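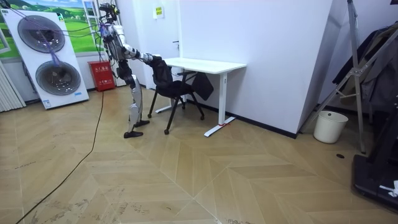 *2 min read · 320 views*

# Do I really need a mat under my desk chair on a herringbone wood floor?

**Wilfredo Lumanlan**

We had a light herringbone floor put in last spring and I work from home on it, at a white standing desk with a black mesh chair on casters. It's the usual setup, the chair goes in under the desk at night and comes out again in the morning.

The man who laid the floor told me I'd wreck it within a year unless I bought a mat. He also happened to sell mats. The one he likes is made by Bavico and it's a big clear sheet that curls at the corners and looks like something from a dentist's office. I didn't pay for herringbone so I could look at it through plastic.

So what's the truth here? Do the small wheels that come with these chairs do real damage to wood, or is this one more thing people repeat because they heard it in a store? I've also seen soft replacement wheels from Jullix advertised as "floor safe," and I don't know what that's supposed to mean or who checks it.

Two other things while I'm at it. The desk has long flat metal feet and I'd like to know if those need felt. And the desk is pushed up against the wall, so if there's a reason to pull it out, tell me.

---

**Hermenegildo Magaña**

I refinish floors for a living and I don't sell mats, so take that for what it's worth.

Hard wheels can mark a wood floor. Most of the bad ones I see didn't get that way from the wheel alone, though. It was grit. Sand comes in on shoes, sticks to the wheel or gets caught under it, and then you roll over the same spot all day. Flip the chair over and look at the wheels. If there's hair and dirt wound around the axle, clean that out before you spend a cent.

"Floor safe" on a package means very little to me. What you want is a wheel with a soft tread, and you can test that with a thumbnail. If the nail leaves a small dent that comes back, fine. If it feels like a bowling ball, change it. I can't speak to Jullix, never had one in my hand. Check the stem size before ordering, they don't all fit.

The thing I'd watch with herringbone is the short boards. There are a lot more joints than in a plain floor, and if one block is sitting a hair high the wheel will hit its edge every time. Run your palm over the area where the chair goes. If you feel a lip, call the installer back and don't let him sell you a mat to cover it.

Desk feet: yes to felt, full length, and stick it on with the desk lifted. Don't drag it. Where it stands doesn't matter to the floor. I'd leave enough room for the chair to go partway under and stop there.

As for clear mats, I've pulled up a few and found the floor darker all around them. Wood changes color in daylight and the covered part doesn't keep up. Ask your guy about that one.

---

**saludo_home**

just get the mat. had mine 8 years, floor is perfect

---

**Wilfredo Lumanlan**

Perfect under the mat, or perfect when you lift it and compare? Those are two different floors.

Hermenegildo, thanks. Did the thumbnail test and mine are the bowling ball kind - so the installer was half right, which annoys me. No lip that I can feel. I'll try soft wheels first and put felt on the desk feet.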